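Toy library and op shop finds › Wooden peg puzzles, is it worth sorting them?

gumboots_and_tea
Posted Thursday, 7:42 pm

Hi all, after a bit of advice or possibly just sympathy. I've taken over the puzzle shelf at our toy library and it is a shocker. The last stocktake says we own 57 wooden puzzles. What I have in the hall cupboard is a stack of boards, plus an ice cream container of pieces that don't seem to belong to any of them.

I've been doing a few each night at the kitchen table once the kids are down. Tip the pieces out, match what I can, bag up what's left over. The ones with a picture printed under each hole are so much easier than the plain ones, I could kiss whoever came up with that. You don't even need to know what the missing piece was meant to be, the board tells you.
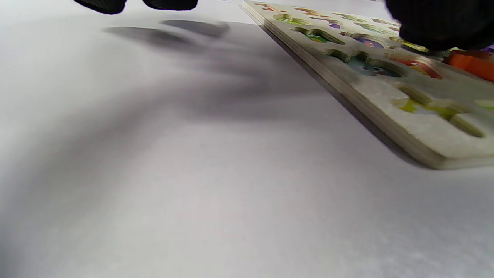 Anyway, my real question is what you all do with boards that are one piece short. Do you still lend them out? Our old rule was that anything incomplete went in the bin, and I can't bring myself to do it with the thick wooden ones. They'll outlive me. The thin cardboardy ones I'm less sentimental about.

Also, does anyone write on the backs of pieces? I was thinking a number on each piece and the same number on the board, in permanent marker.

pademelon
Posted Thursday, 8:05 pm

Lend them! My two never cared if a piece was gone. With the printed kind they just pat the picture in the empty hole and say its name. My youngest did a farm puzzle with no cow for a year and was perfectly happy.

Love those boards by the way, the pale wood ones with the bright colours coming through the holes. Is the lime green one at the bottom a dinosaur or a leaf? I can't work out that shape at all.

gumboots_and_tea
Posted Thursday, 8:11 pm

I've got so many half-done boards on the go that I'd have to go and dig it out again to tell you, pademelon! Will look on the weekend.

Baudry_Lane
Posted Thursday, 8:30 pm

Going to disagree with pademelon, sorry. At our library the rule is complete or it doesn't go out. Once you lend things with bits missing, people stop checking when they bring them back, and then everything ends up with bits missing. We went through exactly this. We had 332 items on the books and a third of them were tagged "1 pc missing" before we put our foot down.

Short ones go in a free box by the door. They're always gone by lunch.

pademelon
Posted Thursday, 8:44 pm

Fair enough for a big library, but gumboots sounds like she's running hers out of a cupboard. A free box is just a slower bin if there's nothing left on the shelf to borrow.

Baudry_Lane
Posted Thursday, 8:51 pm

We started in a cupboard too. I'm only saying what worked for us.

Nattawut Bunnag
Posted Thursday, 9:16 pm

I make replacement pieces for our kinder, so there's a third option. Trace the hole on baking paper, cut it out of ply a hair smaller than the tracing, sand, paint, done. Chunky boards with smooth rounded cutouts are the friendliest because there are no fiddly corners. My first few were terrible. I made a duck that had to be hammered in and then it lived there permanently.

Go over the edges with 100 grit first and finish with something finer. Use a paint that's sold as safe for toys and give it a good week before anyone gets to chew it. I don't bother matching the picture, I just pick a colour that's close. The kids have opinions about this but they get over it.

On the marker question, yes to numbering, but put it on the back in pencil and seal over it with a dab of clear varnish. Marker bleeds into bare wood. I've got a Gradano puzzle here where the 7 has turned into a blob.

gumboots_and_tea
Posted Thursday, 9:29 pm

Oh that's brilliant, thank you. There's a scroll saw in Dad's shed that hasn't been switched on in years, so I may have just volunteered him. How do you attach the pegs?

Nattawut Bunnag
Posted Thursday, 9:40 pm

Dowel, glued into a drilled hole and not just stuck on top. Pull on it hard before it goes anywhere near a toddler. If you're nervous, leave the peg off and make the piece thicker so it stands proud of the board and they can grab the sides.

sockdrawer
Posted Thursday, 10:02 pm

Please do check the pegs on your old ones while you're at it. We had a Flimell set where they'd gone wobbly and one came off in my son's hand. I was sitting right there so it was fine, but it gave me a fright.

And for storage, zip bags never lasted at our place. I use mesh laundry bags, the little ones for bras. Board and pieces all in together, zip it up, hang it off a hook. I got a pack from Heker and they've been through the wash heaps of times.

Baudry_Lane
Posted Thursday, 10:10 pm

Mesh bags are a great idea. We use them too, and on that at least we all agree! One tip, tie a tag to the zip with the number of pieces on it. Parents will check against a number. They won't check against a picture on a shelf in another building.

gumboots_and_tea
Posted Thursday, 10:24 pm

Ok so the plan is: mesh bags, tags on the zips, pencil and varnish on the backs, and the short ones go in a pile for Dad. If he hasn't touched the pile by the end of April I'll do the free box, Baudry_Lane, I promise.

Still got the ice cream container to face. If anyone near me is missing half a giraffe, sing out.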